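Call for participants: comparing gripper control in simulation

Ikinura, in cooperation with the Stakero project, is looking for people who would like to take part in a comparison study of robot controllers. You will steer a simulated arm from your own computer, and we will compare how well two controllers help you to pick up and put down household things. The study is led by Wayne Lightfoot. It starts in March and all sessions are held online.

The background is simple. In our simulator we have one arm with a two-finger gripper, and until now it was steered only by our own staff. They know the tasks too well. We need to see how the same tasks go for persons who have never met our software, and also for persons who have worked with other arms before. Both groups are welcome.

The two controllers are called Bridine and Garside. Bridine moves the hand directly: you push, and the hand follows. Garside lets you set a point for the hand and then plans the way there by itself. Each participant will try both of them, in an order which is decided by lot.

Most of the tasks are placed in a living room, at a small round table with a cloth. The things on the table change from one task to the next, and so does the place where they stand.
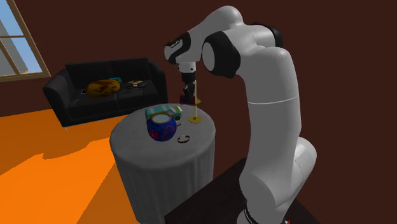 Living room task: a dark red object held in the gripper, close to the gold-coloured stand.

What you will do

First you read a short introduction and make a practice round which is not counted. After this you do the tasks with the first controller, have a pause, and do them again with the second one. In total there are 40 tasks per person, divided over two sessions. Between the sessions there must be at least one night of sleep. At the end of each session you fill in a form about how tired you are, how sure you felt with the controller and what annoyed you. Please write freely in this form. Short complaints are also useful to us.

During the tasks you have two views on your screen. One shows the arm and the room, the other is a near view of the table and the fingers. You may change the size of both, but you may not close one of them, as we also want to compare how the views are used.

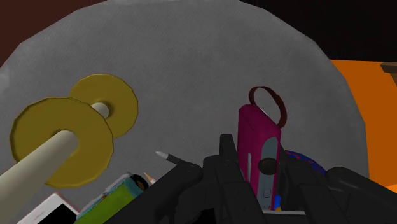 Near view with the gripper among things on the round tabletop.

Who can take part

You should be 18 years or older and able to read English instructions. You need a computer with a stable internet connection, a normal mouse and a keyboard. A touchpad is not enough for Bridine. Glasses are no problem. If you have difficulty to tell colours from each other, please mention it in your message and we will send you task instructions which do not use colour names.

We are looking for 50 participants. Staff of Ikinura and their family members cannot take part.

What you get

You receive a gift card of 50 euros after the second session. If you stop after the first session, you receive half of this. You can stop at any time and you do not have to tell us why.

What we record

We save the movements of the arm, your mouse and keyboard input during the tasks, and your answers in the forms. We do not record your voice or your face. All together we expect around 1000 attempts for the first part of the analysis, and the results will be published without names. 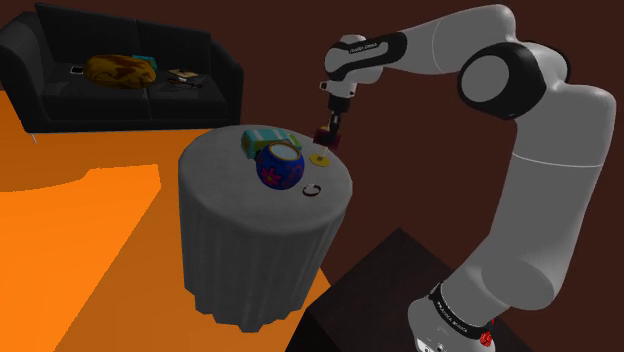

Wine glass task, with the fingers at the bowl of the glass.

Do I need experience with robots?
Experience is not needed. The practice round explains everything that you need for the tasks, and you can repeat it once if you wish.

How to apply

Send a short message through the contact form on the Stakero page, with the subject "Controller comparison". Write your age, whether you have steered a robot arm before, and at which times of the day you are usually free. The last day to apply is 17 December 2025. Wayne Lightfoot will answer all messages personally, but it can take up to two weeks.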